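Replacing a finger tendon and re-zeroing the hand on the Brindwood cell

Written by Kálmán Jakab, checked by Charmaine Modise. Revised 4 June 2018.

This procedure covers the right hand on the Brindwood cell, from lockout to return to service. It assumes you have completed the Doltel controller induction and can jog the arm in manual mode. Allow a full morning for a first attempt. The left hand uses the same tendons but a mirrored routing plate, and has its own page.

When to do it

Tendons are replaced at 3,000 operating hours, or earlier if a finger fails the closing test twice in a row. A stretched tendon normally shows up as a growing difference between commanded and reported position at the last joint. Check the trend log before you open anything. If all the digits have drifted by the same amount, the fault is more likely in the wrist reference, and you should go straight to the re-zeroing section.

Tools and parts

Tendon kit for one digit (Coetzee pattern, pre-crimped)
2 mm hex key, long arm
Torque driver set to 40 cNm
Plastic spudger
Tendon hook
Lint-free wipes
Small parts tray with a lid

Do not substitute a steel screwdriver for the spudger. The shell clips mark easily and a burr on the lip will rub the tendon sheath.

Removing the old tendon

1. Jog the arm to the SERVICE pose and let the fingers relax to their open position. Wait for the motion queue to clear.

2. Shut down the hand from the controller, then isolate the cell at the main switch. Fit your lock and tag. Wait 17 seconds before touching the connector at the wrist.

3. Undo the shell screws with the hex key and put them in the tray. Work the spudger along the shell seam from the wrist end. The shell should lift without force. If it binds, look for a screw you have missed.

4. Identify the tendon by the number stamped on its spool. Back off the tensioner until the line is slack, then unhook the crimp from the spool.

5. Draw the tendon out through the fingertip. Keep it. Charmaine measures the old ones against a new length and records the stretch in the maintenance book.

Fitting the new tendon

6. Feed the plain end in at the fingertip and use the hook to bring it across the knuckle pulley. It must sit in the groove and pass under the keeper. A tendon run over the keeper will work for almost 40 cycles and then jump off.

7. Seat the crimp in the spool and take up the slack by hand. Turn the tensioner until the finger just begins to curl, then back it off a quarter turn.

8. Refit the shell and torque the screws in diagonal order. Check that the seam is even along its whole length.

Re-zeroing

Clear your tools away, remove your lock and restore power. Start the controller in manual mode with speed limited to the service setting. The joint lights should come up blue after the self-test. Any other colour means the hand has not accepted its stored offsets, and the cell stays in manual until that is fixed.

Select HAND, then REFERENCE, and run the open-stop routine for the digit you repaired. Keep clear while it moves.
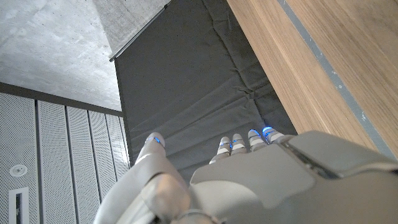

Once the routine reports complete, compare the new offset with the previous value on the same screen. A change of up to 2 degrees is normal after a tendon replacement. Anything larger points to a crimp that is not fully seated, so isolate the cell again and return to step 7.

Save the offset to both the hand and the controller. The Greltberg firmware keeps separate copies and reads the hand's copy first at start-up. If only the controller is updated, the old value comes back at the next restart – this was the cause of the repeat faults in May.

Return to service

Run the closing test at service speed, then at production speed. Watch the repaired finger for hesitation at the start of travel. Enter the spool number, both offset values and your initials in the maintenance book, and switch the cell back to automatic.

Check the tension again after the first full shift. New line settles slightly, and a further eighth of a turn on the tensioner is usually enough. Repeat the open-stop routine after any adjustment.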